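Home > Forums > Around the House > Clutter, Storage & Walls
Thread started by seronero_steps, Monday, 7:42 PM

Topic: Bare white wall, too much stuff, one argument

seronero_steps wrote:
We moved into the Trestden place in November and the spare room has one long white wall that gets all the light in the house. By mid-morning you need sunglasses to find the stapler. I want to leave it bare. The other adult in this household wants shelves, and has priced them at $235 before brackets. The room currently holds the sorting pile, meaning every small object we own that has no job. Do I give in on the shelves?

gravelpit wrote:
Shelves don't fix a sorting pile. They lift it to eye level. I put up 5 of them in my last house and within a month I owned a display of batteries.

Clemach_Kate wrote:
Disagree with gravelpit. The pile exists because there's nowhere to put anything. You can't sort onto a floor, your knees file a complaint. Get the shelves, but get closed bins to go on them, and paint the wall something that doesn't fight back. Off-white would do it.

gravelpit wrote:
Closed bins are where things go to be bought again.

Clemach_Kate wrote:
Label them.

gravelpit wrote:
I did label them. One says "cords, misc." and I'm afraid of it.

tworoomsandahall wrote:
Going against both of you. Keep the wall bare and do the sorting first, with a hard limit per evening. Mine was 20 minutes and a podcast. The rule was pick it up, say out loud what it is, and if you can't name it in one breath it goes in the doubtful box. My spouse stopped coming into the room, so it's been good for quiet too.

seronero_steps wrote:
I like the naming rule. I tried it last night and got through a drawer's worth before I hit the pink thing. It's long and smooth, sort of a flattened paddle with a broad round end, a bit shiny, and it has one tiny dark speck on it that I have now spent real time thinking about. I can't name it in one breath or in several. It was in the kitchen box, but so was a tire gauge.

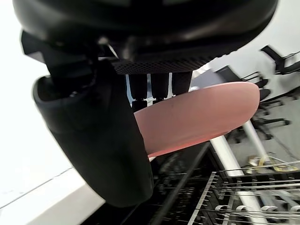

So far the household guesses are a spoon rest that lost its nerve and part of a toy we don't own. I've put it in the doubtful box twice and taken it out twice, which I realize is the whole problem with me and this room.

Clemach_Kate wrote:
Keep it a month. The day you throw it out, whatever it belongs to will come down off a closet shelf and hit you.

gravelpit wrote:
Toss it. If it mattered you'd have missed it by now. I moved a bag of mystery plastic through three apartments on Kate's theory and nothing ever came looking for it.

tworoomsandahall wrote:
Doubtful box, lid on, tape on the lid. The tape is important – without it you just have a box you visit.

Caruso wrote:
Can we go back to the wall? If it's that bright, put the sorting table along it and work there in the morning. You'll see what you've got. I did my whole garage that way and then put up 2 shelves, which was all I needed once the junk was gone. The other 3 would have been for junk.

seronero_steps wrote:
That's the first answer I could read aloud in this house without starting something. Two shelves, after the pile is gone. I've been told the pile has until the end of the month and that "gone" does not mean "in the hall closet."

gravelpit wrote:
What about under the bed?

seronero_steps wrote:
Under the bed is full.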